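落水洞

克利斯捷落水洞位于福内诺拉石灰岩台地的东南角,洞口海拔818米。地表溪流在洞口前分成两股,主股直接跌入竖井,支股在碎石里渗失。枯水期支股断流,主股仍可维持一个人手臂粗细的水柱。当地地形图把洞口标在溪流左岸,位置偏了一个图例的宽度,塞斯在自己的那份图上用铅笔改过来了。

德温文·塞斯受雇于瓦瓦西克水务公司,职务是示踪试验员。任务书写得很短:查明克利斯捷落水洞与哈村泉之间是否存在地下水力联系,若存在,给出平均流速和示踪剂回收率。任务书没有说明为什么要查。附件里有一份采石场扩建申请的复印件,夹在气象数据后面,没有编目录号。

投放在一月进行。荧光素钠在桶里预先溶解,用虹吸管沿井壁送入主股,避免溅到洞口岩面上。投放前取背景水样,投放后投放人员不得再接触任何采样瓶。塞斯一个人做不了这件事,因为投放和采样必须由不同的人完成,衣服和车辆也要分开。公司派来的投放员做完就走了,留下一张签字的记录表,墨水是蓝色的,按规定应当用黑色。塞斯把这一条写进偏差清单。

她在哈村租了一间楼上的屋子。窗下就是泉口的石砌水池,水从池子后壁的一道层面裂隙里出来,越过溢流堰,流进村里的洗衣槽,再往下是菜地。自动采样器装在溢流堰旁边的铁箱里,按固定间隔抽水。她另外每天手工取样两次,作为对照。手工样装棕色玻璃瓶,瓶肩贴标签,写日期、时刻、水温、堰上水头。样品避光存放。荧光素见光分解,教科书上这句话印在第一章,她在另一个项目里见过有人把整箱水样放在窗台上。
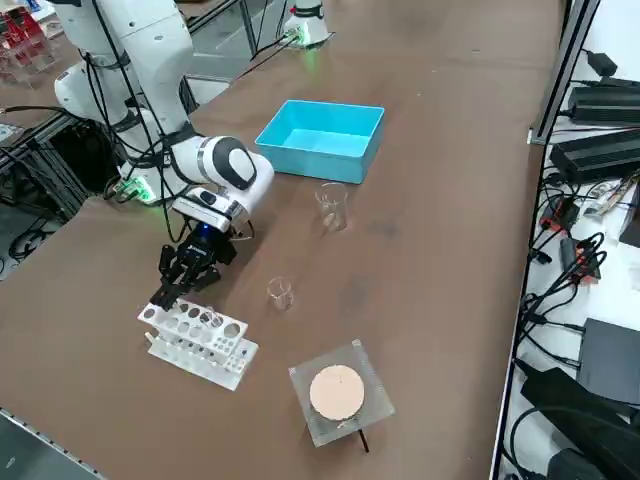

头几天的读数全部落在背景值以内。这在预料之中。从落水洞到泉口的直线距离不短,中间隔着一条走向不明的断层,而枯水期的地下河往往在几个虹吸段前停下来,等后面的水推。塞斯每晚把数据抄进方格本,横轴时间,纵轴浓度,描点,不连线。连线要等到试验结束。她的老师教过她,提前连线的人会开始替曲线着想。

房东是个寡言的老人,对她的工作没有表示过兴趣,只问过一次水会不会变颜色。她回答说,按投放量计算,泉口的最高浓度低于肉眼可见的下限。老人又问,如果算错了呢。她说会变绿,无毒,几天以后消退。老人点点头,当天把水缸灌满了。

第二个月初下了一场雨,台地上的雪化了一部分。堰上水头在一夜之间抬高,水变浑,自动采样器的进水管被落叶堵住,漏采了四个样。塞斯清理滤头,补了手工样。浊度会干扰荧光读数,浑样要先静置,再取上清液。她把浑样单独排成一列,在标签角上画一个三角。

浑水过后仍然没有信号。

她给布西西韦·隆瓦内打了电话。隆瓦内是瓦瓦西克的数据审核员,办公室在海边,离台地很远。两个人共事过三个项目,没有见过面。隆瓦内听完以后问了背景样的编号、仪器校准曲线的截距和采样器的时钟误差。塞斯逐项回答。隆瓦内说,都在允许范围内。

“那么就是不通。”隆瓦内说。

“也可能是慢。”

“任务书给的观测期是多长?”

塞斯说了。隆瓦内说,观测期内未检出,报告可以写未检出。至于水慢不慢,报告里没有这一栏。

塞斯说她知道没有这一栏。

电话挂断之后她去量堰上水头。读数比前一天低了两毫米。她站在堰边多看了一阵。溢流在堰口处贴壁,形成一层很薄的水舌,下面不通气,这会使流量偏大。她用一片铁皮把水舌拨开,等它稳定,重新读数,然后在备注栏写:水舌贴壁,已处理,此前读数需修正,修正方法见附页。附页她写了两遍,第一遍的公式漏了一个系数。

修正以后,泉流量比原先以为的小。流量小,稀释就小,如果染料来了,信号应当更清楚。她把这个推论也写在附页上,随后划掉了,推论不属于修正方法。

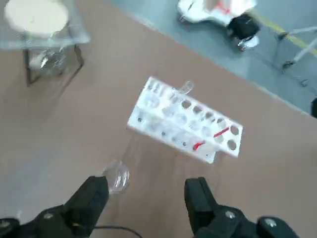

白色试管架,棕色台面。

塞斯后来去了一趟村公所。她要查历史流量。村公所的柜子里有一摞抄本,是几任看泉人留下的,记着哪天浇菜地、哪天清池子、哪天水少到要排队。单位不统一,有的用桶,有的用堰石上刻的横道。其中一本封皮写着“哈”,下面没有别的字。她本来以为是村名,翻开以后发现里面夹着半页信,收信人也叫这个。村公所的人说,从前的看泉人就用村名称呼,谁看泉谁就叫哈,换了人,名字留给下一个。

抄本里有一种反复出现的记法:水量那一格照常填写,旁边加一个小圈。圈没有图例。塞斯把带圈的日子摘出来,与雨量站的旧资料对照。圈总是出现在大雨之后,隔的时间却长得没有道理,早就过了洪峰,泉水早就变清。每逢小圈,后面几天的水量会有一次很小的抬升,然后回落。

她用坐标纸画了这些抬升。形状都差不多,前沿陡,尾巴长。

这种形状她认识。一团示踪剂通过一条管道,再经过几个蓄水的洞室,到出口时就是这个样子。可是抄本记的是水量,水量的波动靠压力传递,走得比水本身快,两者不能混为一谈。她在方格本上写下这个反对意见,编号为二。编号一的反对意见是抄本不可靠。

要同时满足两个反对意见,她需要一个解释:台地下面有一个很大的储水体,平时与哈村泉隔着一道高坎,只有水位涨到坎顶时才溢过来。落水洞的水先进储水体,在里面停着,坎顶以下的部分从别处漏走,漏到哪里不知道。这样,枯水期投放的染料会停在坎后面,直到下一次足够大的雨。

解释是自洽的。自洽的解释她一晚上可以写出好几个。

她又给隆瓦内打电话,申请延长观测。隆瓦内问依据。塞斯说依据是一本没有图例的抄本。隆瓦内没有马上说话,电话里能听见她那边有人在推抽屉。

“抄本的仪器精度?”

“一道刻痕。”

“刻痕多宽?”

塞斯当天下午去量过,报了数。隆瓦内记下来,说这个精度低于规范要求,不能作为延长观测的依据,但是可以作为补充资料列入附录。附录没有精度要求。

“另外,”隆瓦内说,“采样器的租期还没到。设备在现场,开着关着费用相同。你关不关,审核这边不看。”

塞斯说明白了。她把采样器的间隔调长,以节省瓶子。

正式报告按期提交。正文结论一栏写:观测期内,哈村泉未检出示踪剂。回收率为零,平均流速无法计算。附录里收入了抄本的摘录和那几条曲线,没有加评语。报告的封面、扉页和签字页都合格,偏差清单列了三条,蓝墨水是第一条。

公司确认收到。采石场的听证会订了日子,她没有被要求出席。 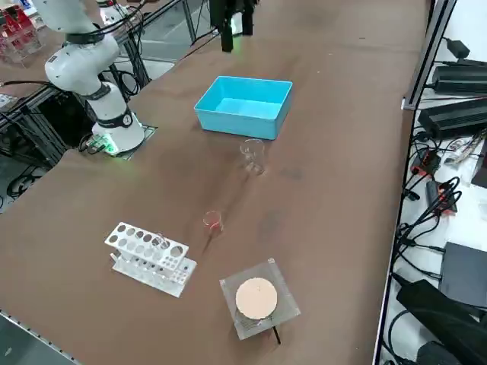
台面一景:蓝色托盘、烧杯、白色试管架。

春天比往年干。塞斯被调到另一个项目,在低地上测一条灌渠的渗漏,工作内容是把渠道两端堵住,往里放水,看水面下降多快。她隔一段时间回哈村换一次瓶子,路费自理。老人不再收她房钱,理由是她不过夜。她把换下来的水样带回去测,全部在背景值以内,描在方格本的同一张纸上。纸用完了,她在右边又粘了一张。

换瓶的时候她顺便看溢流堰。铁皮还在,她在铁皮上钻了个孔,用螺钉固定,免得被人拿去补锅。水舌通气良好。菜地里种了豆子,洗衣槽边上有人晾着床单,风向从台地那边来,带一点石粉味。采石场还没有扩建,石粉是旧场的。

接着下了大雨。雨下在台地上,村里只湿了地面。福内诺拉的雨量站记录到一次完整的过程,克利斯捷的竖井口满水,主股和支股连成一片,碎石滩被冲出一道新沟。塞斯在灌渠工地上看到数据,当晚没有去哈村。按照抄本上的间隔推算,小圈还有很久才会出现,去早了只是多看几天清水。

她把推算的日期写在方格本最后一页,前后各加了一个误差。误差取得很宽,宽到她自己不太好意思,于是又在旁边写了误差的来历:雨量站与落水洞不在一处,抄本换过看泉人,坎顶的高度未知。

采样器恢复到密集间隔。她请老人代为查看进水管,教他怎样拧下滤头、怎样对着光检查有没有堵。老人学得很快,只是不肯戴手套。她解释了沾染的问题,他就戴了,并且从此连浇菜地也戴着。

第一个超出背景值的样品,采样日期是2018年6月7日。数值很低,落在检出限上方一点点。单独一个点不能说明问题。她重测,换比色皿,再重测,用纯水做空白,又从不同的瓶子里取了平行样。读数没有回到背景值。

下一个样品更高。再下一个又高了一些。

她在屋里把点一个个描上去。前沿很陡。描到第四个点时铅笔断了,她换了一支,颜色比前面的浅,图上看得出来。老人在楼下问她晚上吃不吃饭,她说过一会儿。他过了一会儿又问了一遍。

泉水始终没有变绿。肉眼看去,水池和平时一样,池底的石头看得清棱角。老人把水缸里的存水倒掉,换了新的,倒之前看了看颜色,没说什么。

峰值过去以后是一段很长的尾巴。塞斯等到浓度降回峰值以下足够远,才用尺子和曲线板把点连起来。积分,乘以修正后的流量,得到通过泉口的染料总量。占投放量的比例不高,大部分去了别的地方。她把没有去向的那部分列为一个单独的条目,名称写作“其余”。平均流速可以算了,小得难看。若只用大雨之后的时段来算,数值又大得不像话。她两个都列上,注明各自的起算时刻。

隆瓦内接电话时正在吃东西,请她稍等。

塞斯把峰值、前沿到达时间、空白样和平行样依次报了一遍。隆瓦内要了校准记录,又要了采样器的时钟误差。塞斯说时钟慢了,已经修正,修正方法见附页。

“附页几份?”

“两份。”

“正式报告已经归档了,”隆瓦内说,“归档的报告不能改。可以提交补充报告,补充报告要有任务书。没有任务书的,走来文登记。”

“来文登记走到哪里?”

“走到听证会的资料室。凡是涉及同一块地的来文,都会抄送一份。”隆瓦内停了一下,“用黑墨水。”

塞斯写了一份来文。篇幅不长,一张曲线图,一张数据表,抄本的摘录附在后面。小圈的含义一项,她写的是“推测为看泉人观察到的滞后涨水,记录者未作说明”。坎的高度一项,空着。看泉人姓名一项,她查了抄本,各个笔迹的签名都一样,于是照抄:哈。

寄出之前她又去了一次台地。落水洞口的水已经退下去,井壁上留着一圈枯枝,高出她的头。支股断流,碎石是干的。她用手持气压计测了洞口高程,与图上的差了几米,属于气压计的问题。她没有改图。

听证会的结果,她是从房东那里听来的。会延期了,理由是资料有增补,新日期另行通知。老人讲完这件事,问她采样器什么时候搬走,铁箱的位置他想放豆架。她说租期到月底。他说那就月底,豆子可以等。

月底她拆了采样器,进水管晾干,盘好,装车。滤头不见了,找了一阵,在老人的窗台上,洗过了,倒扣着。铁皮和螺钉留在堰上。她在方格本的设备清单里把铁皮一项注明为未收回,又补了堰上水头的最后一个读数,时刻,水温。

在同一页的边上,她用铅笔画了一个小圈,旁边写了图例。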